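Tarnis Museum of Everyday Things
Learning Pages for Young Visitors

Why Does a Sweater Stretch?

A sweater is made from yarn, and yarn is made by twisting many thin fibers together. In a knitted sweater, the yarn is bent into loops. Each loop passes through the one below it. When you pull on the sweater, the loops change shape and the fabric grows longer or wider. When you let go, most of the loops return to where they were.

What is ribbing?

Look at the ends of your sleeves. Many sweaters have a band there called a cuff. Cuffs are often knitted in ribs, which are raised lines with narrow valleys between them. Knitters make ribs with 2 kinds of stitches, called knit and purl. Ribbing closes up like a folded paper fan and opens again when your hand goes through. It helps the sleeve stay at your wrist.

The band at the bottom of a sweater is called the hem. Cuffs and hems are sometimes made in a second color, known as a trim.

How is a quilt different?

A quilt is usually made in layers, with a soft filling in the middle. Stitches pass through the layers and hold them together. On a patchwork quilt, the top is made of many pieces of cloth -- some plain, some printed. Quilting stitches may run straight, or they may curve like waves.
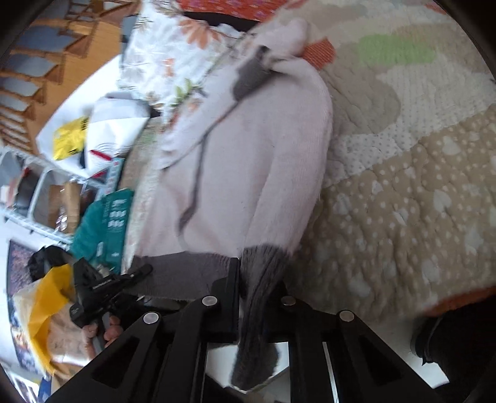
A pink knitted sweater with dark grey trim on a patchwork quilt. Narrow folds run along the ribbed cuff.

Try it at home

Ask an adult for an old sweater that you may handle. Lay it flat and measure the cuff with a ruler. Stretch the cuff gently, measure again, and then let go. Write down all of your numbers. Next, do the same with a cotton pillowcase. Which cloth stretched more?

Words to know

Fiber: a very thin thread or hair.
Cuff: the band at the end of a sleeve.
Patchwork: cloth made by joining smaller pieces.

Text: Moushumi Selvanayagam
Reviewed by Malte Janssen, Textile Collection
Page updated 22 March 2021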